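Trirden Apple Notes

A README, more or less, for my apple spreadsheet

Hello! If you've downloaded the folder from my page you'll have found a spreadsheet, a plain text copy of the same thing, and this. The spreadsheet is a log of eating apples that I've looked at one by one on my table in Trasthorpe, written down in everyday words (red, orange-red, a bit of yellow at the bottom, stem bent to the right, that sort of thing). There are 215 apples in it and 780 rows, as most apples got looked at more than once while they sat in the fruit bowl or the shed.

It started as a way of settling a disagreement with Ruwan Weerakoon, who grows far more apples than I do and has firm opinions on what counts as a red one. I thought I'd write down what I saw for a few weeks. The few weeks got rather out of hand, and then Lies Van Wijk asked whether she could have a copy for her school cookery group, and once one person has a copy you find yourself having to tidy the column names.

Last tidied up: 16 November 2025

What you get

apples.csv is the main one. One row for each look at an apple, so an apple that was looked at four times has four rows with the same apple number.

apples.txt has exactly the same contents with tabs, for anyone whose spreadsheet program sulks about commas. I use a lot of commas in the comments column, sorry.

words.txt lists the colour words I allow myself, with a line on each about what I mean by it. Please read this one before you argue with me about orange!

How I look at an apple

The set-up is very plain. A round white plate, no pattern, on a dark charcoal-grey cloth, and one apple at a time on the plate. I tried it on the bare table first and then on a chopping board, and both times I ended up describing everything as browner than I would have done by the window. White underneath and dark all round suits me much better, the red and the yellow both come up clearly and you can see where one gives way to the other.
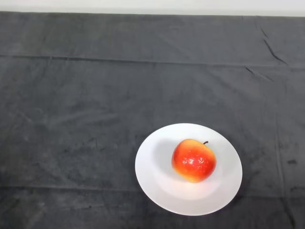
I write the main colour first, meaning whatever covers most of the skin facing me, and then the second colour and where it sits. Then the stem, then the shape. I don't turn the apple over until all of that is written down. If I do turn it, the new side gets its own row with "turned" in the side column, and I don't go back and change the first row, however tempting that is. Some of the oddest rows in the file are apples that are scarlet from one side and nearly all gold from the other, and you'd never guess they were the same fruit.

I should own up that the light matters a great deal. Shiny skin throws back little white spots, and in my early rows I wrote a couple of those down as pale patches. I've gone through and put a question mark in the pale column for every row where I think I might have done it. The plate glares too if the light catches it badly, and then the bottom of the apple is hard to judge. Shifting the plate a few inches usually sorts it out.

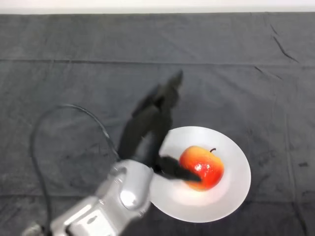 One apple on the white plate, mostly bright red, shading to golden orange towards the top.

The columns

apple: the apple's number. Numbers aren't in any clever order, they're just the order I picked them out of the bowl.

look: 1 for the first look, 2 for the second, and so on.

side: "first" or "turned".

main: main colour, from words.txt.

second: second colour, or blank. A blank means I looked and couldn't see one.

where: where the second colour is. I use top, bottom, left, right and "all over". Left and right are mine as I stand at the table.

pale: small light speckles in the skin. Yes, no, or the question mark I mentioned.

stem: none, short, long, and then which way it leans if it leans.

shape: round, tall, flat, lopsided. Lopsided wins if two would do. Ruwan says every apple is lopsided if you look at it for long enough, and going by this column he has a point.

grams: kitchen scale weight, first look only. The scales are an old Tomaszewski set that came with the house and they only go up in steps of 2 grams, so please don't do anything delicate with this column.

comments: anything else. Smell, stickers, a leaf, what I had it with afterwards.

About the cloth and the plate

People ask about the cloth more than about anything else in the project, which tickles me. It's soft and a touch fuzzy, it drapes over the back of the table, and it has a long crease running right across it where it's been folded. I've stopped worrying about the crease. A dark cloth shows every crumb and bit of fluff, so give yours a shake before you begin, and smooth it flat where the plate is going to stand. Wrinkles further out do no harm.

As for the plate, get one with a wide flat rim and a shallow dip in the middle. Apples roll! On a properly flat plate mine kept setting off for the edge, and a bowl is no good as it hides the lower half and throws a shadow up the sides. With a shallow dip the apple stays more or less where you put it and you can still see nearly down to the bottom.

Leave plenty of cloth showing round the plate as well. I used to crowd the table with the bowl, my mug, the notebook and the next three apples in the queue, and I'm convinced that I was comparing each apple with its neighbours instead of just looking at it. My rows got a lot steadier when everything else went over to the worktop.
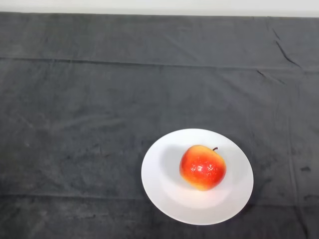 Colour words, and the trouble with orange

There are two sorts of red in words.txt, "red" and "orange-red", and the line between them is a matter of taste. I go for orange-red when I'd hesitate to call the thing simply red across a room. Lies Van Wijk tried the list out with her group and they wanted a third word in the middle. I said no, and then spent January wishing I'd said yes. It's too late now, I'd have to start again with new apples.

"Yellow" covers everything from a pale lemony colour to a deep gold. "Golden" is in some of the older comments and means the same. "Blush" is in the comments a lot too and I use it for any patch with a soft edge, whichever colour is fading into which.

"Streaky" isn't a colour, I do know that, but I needed somewhere to put it. If the red is in thin lines running down from the stem, the word goes after the main colour, so you'll see "red streaky" in the main column. Split it off on the space if it annoys you.

Where the apples came from

Mostly from Ruwan, in carrier bags. The rest are from the Saturday stall at Astuvden, and a few were windfalls picked up on walks. I've left variety out on purpose. Half of the bags were mixed, and I'd sooner have no column than one full of my guesses. If a stallholder told me a name it's in the comments, spelt as I heard it.

The longest any apple stayed in the log was up to 90 days, and by then it was more of a cushion than an apple. Long stayers were kept in the shed, on newspaper, and brought in for each look.

Things I'd do differently

Same time of day for every look. I've got mornings and evenings muddled together and didn't write down which was which, and evening apples come out yellower, I'm almost sure of it.

I'd also start each session by looking at the plate with nothing on it. A white plate isn't the same white all over, there's a bit of grey shading on the rim and round the dip, and if you've had a good look at it first you're less likely to blame the apple for it.

I do this now, and wipe the plate while I'm at it. Some windfalls are filthy and leave a brown ring behind.
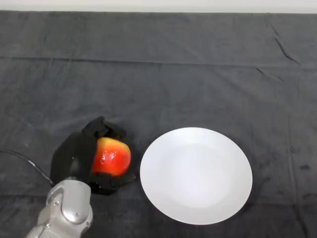 Using it

Do what you like with it. Lies has made a matching game, where one person reads out a row and the others have to pick the right apple from the bowl, and it's good fun and quite shouty. If you add apples of your own, please number them from 1000 so they don't collide with mine, and put your initials at the front of the comments.

Corrections are welcome, especially typing mistakes. I've already had one about apple 90, which was down as weighing less than its sticker. It's been fixed in this version.

Still to do

Check the stem column for "short" against "shortish", a word I seem to have invented halfway down.

Add the pears? Ruwan is keen. I've got a whole bag of them on the worktop and haven't decided what to call that green yet.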